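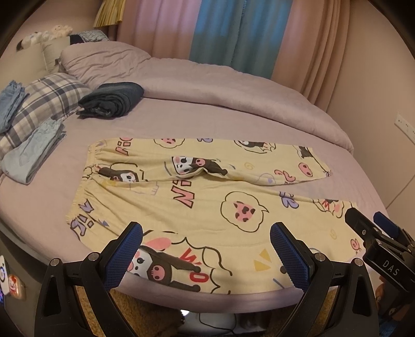
Dormir bem a trabalhar por turnos: conversa com Ashley Mellor

Apanhei a Ashley às quatro da tarde, que para ela é hora do pequeno-almoço. Trabalha de noite na padaria Laner há uma data de anos e eu, que viro abóbora às dez, queria muito perceber como é que se vive assim (e se dá para não enlouquecer!).

"O primeiro inverno foi horrível", contou-me, já a barrar a torrada. "Chegava a casa com o sol a nascer e ficava a olhar para o teto. Em fevereiro adormeci no autocarro e fui parar ao fim da linha."

Perguntei-lhe o que mudou. Riu-se. "Comecei a vestir o pijama mal entro em casa. Antes sentava-me de farda no sofá, e depois era a louça, o telemóvel, o correio... Agora é banho, pijama, cama." E café? Só até às 2 da manhã, regra que aprendeu com o colega Pongsak Srisuk, que dorme que nem uma pedra.

Quanto às cortinas opacas, gastou nelas mais do que queria confessar. "Mas pus-me a fazer contas aos 600 euros que já tinha dado por um colchão e deixei de ter pena."

Eu ainda quis saber dos fins de semana, se volta ao horário das pessoas normais. "Tento, pelos miúdos da minha irmã. Na segunda pago tudo."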